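Chapter 4
Showing the Arm What to Do

People who sell robot arms like to say that anyone can teach one. Take hold of the wrist, walk it through the job, press save. The Prukico brochure promised a trained arm in 13 minutes. We have never managed it, and we doubt the stopwatch was running while they set up the table.

This chapter covers two ways of showing a task. In the first, you push the arm by hand and it records where its joints went. In the second, usually called teleoperation, you steer from a distance with a controller or a matching arm. Both give you a recording. Neither gives you a skill, whatever the label on the software says, and a good part of the chapter is spent on that gap.

Our running task is moving a chess piece. It looks easy, which makes it a fair test of big claims. A pawn is short, a king is tall, and the fingers need room to open between neighbours. A person handles all this without thinking and so forgets to show it. In the Losov exercises at the end of the chapter you will record 100 moves, some by hand and some by remote control, and judge for yourself which set is worth keeping. Expect to throw out more than you'd like.

Much of the work is done in simulation, where a dropped queen costs nothing. Be wary of that as well. Simulated friction is a guess, and an arm that behaves on screen may still fumble on a real bench. Section 4.2 returns to this.
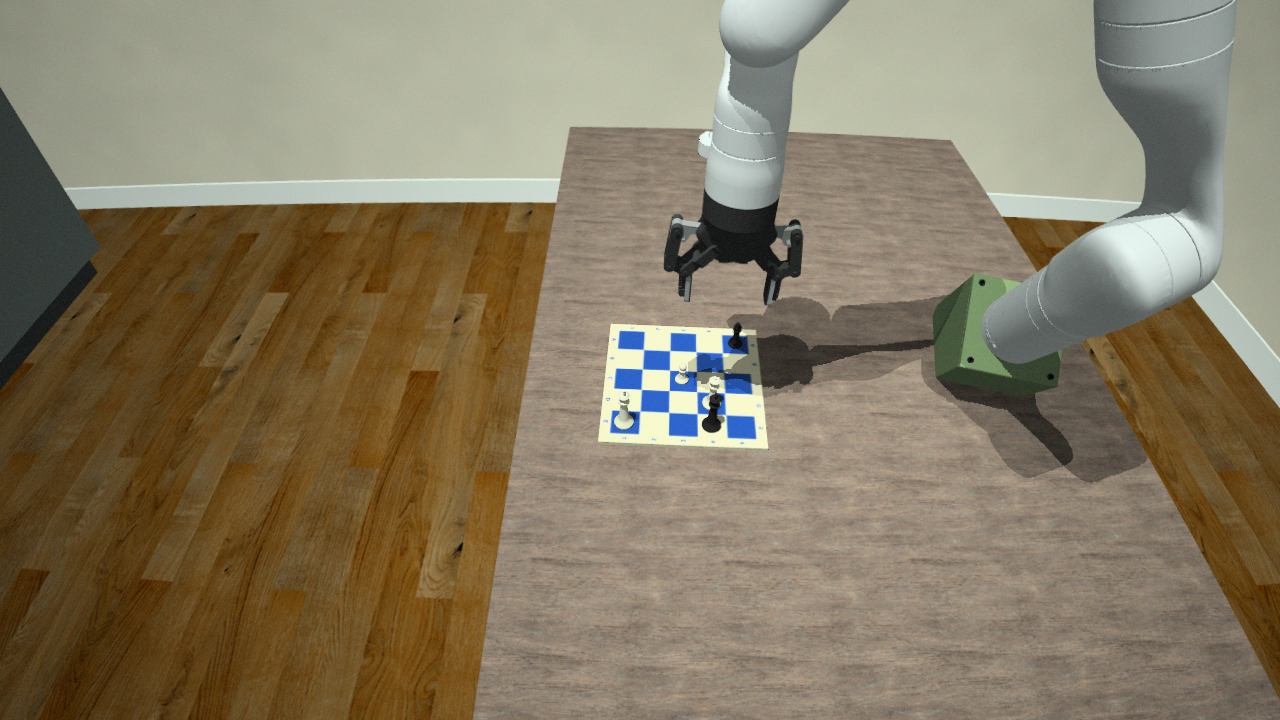

Why not record one perfect move and play it back?

Playback repeats the same path every time. If the piece has been shifted by a finger's width, the gripper will close on the wrong spot, so the recordings need to cover a range of starting positions.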